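What happens when a robot comes to work?

Hello! My name is Kartini Sutanto and I work at Dendness, where we grow salad leaves and herbs indoors and sell pot plants too. My job used to be mostly carrying. I carried trays, I carried pots, I carried bags of compost, and at the end of the day I carried myself home and fell asleep on the sofa.

Then in May we got two robots, called Kiso and Tazi, and my job changed quite a lot. Children who write to us always want to know the same thing - did the robots take your job? No, but they did take bits of it, and I want to tell you which bits.

Kiso is an arm. It picks up a pot, puts it down in the right place and goes back for the next one. It can move 669 pots in a shift and it never gets bored, because it can't (lucky Kiso!). Tazi is a flat cart on wheels that takes the full trays to the packing room. It stops if you step in front of it, and yes, we have all tried.

Before a robot does something for real, it often has a go inside a computer first. That's called a simulation, and it works a bit like a video game. The people at Neltier, who look after our robots, build a pretend room and fill it with pretend things. If the robot drops a plant in there, you don't need a dustpan. 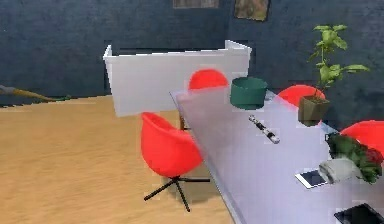 A pretend room made on a computer, with plants on a table

I like looking at rooms like this one and thinking about which things would be hard to pick up. The square plant pot has flat sides, so a robot hand could get a good grip, but look at all those leaves sticking out above it! A phone is thin and lies flat on the table, so there isn't much to get hold of. And the leafy bunch with the crumpled grey cloth? You and I could lift that without thinking. For a robot it's really tricky, as soft things squash and change shape when you touch them.

Those chairs matter too. A robot that moves about has to get past chairs without bumping them, and people never leave chairs in the same place twice. I'm terrible for it.

So what do I do all day now? I check the plants. I look for yellow leaves, greenfly and stems that have gone floppy, and I decide what needs doing. I also had five days of lessons on how to start Kiso, stop Kiso and tell Kiso it has got something wrong. I'm 62, and I hadn't been in a lesson for ages, so I was nervous!

Not everybody was happy at first. My friend Dimas Khoo liked the carrying because he could chat to people on the way. Now he works beside Tazi in packing and he says it's a bit quiet, so we've moved our tea breaks to the same time. His back hurts less, though, and mine does too.

If you know a grown-up who works with a machine, ask them what they did before it came, and which bits they miss.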